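Talks > Open Day > Speaker Notes

Search talks and notes Go

Speaker notes: what we showed at the Brelstead open day

Start at 10. Keep the intro short. Say who we are: Dastadero, a small group working on arms that pick up and put away things in ordinary rooms. Chala is the arm. Rudside is the software that tells it where to go.

Thank Brelstead for the building. The open day ran one afternoon in October and 88 people signed in. Most stayed for one demo, a few stayed for all of them.

Say up front that we didn't clean up for the demo. Visitors had asked for a room with things left in it. Point out the folding chair with the blue cloth over its back, the table with things stored under it, and the bricks and boards holding up the white panel. Then pause and let people look.
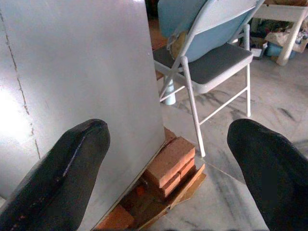

Posted by the Dastadero demo team | October

Talk about the wrist view next. We had it up on a screen beside the arm, and visitors watched the screen more than the arm. Explain that both fingers stay in view, so you can judge the gap between them against whatever is ahead.

Marble floor. It's polished, it has grey veins, and light reflects off it. Ask the room how they would tell a vein from a seam. Take two or three answers, then move on.

Numbers, read slowly:
66 pick attempts over the afternoon
12 misses
18 seconds for a normal pick, start to finish

Don't skip the misses. Most were soft items – cloth folds when a finger touches it, and Chala closes too early. Rudside has a setting for this and we had it too low until the break.

Questions we got a lot: Can it lift a chair? (No, too heavy for this wrist.) Does it learn the room? (It keeps a map until we switch it off.) How loud is it? (Play the sound clip if the speakers work.)

If there is time, tell them about the visitor who wanted to hand it her keys. If not, go straight to the sign-up sheet for the next visit.

Leave the last slide up during questions.

12 shares 0 comments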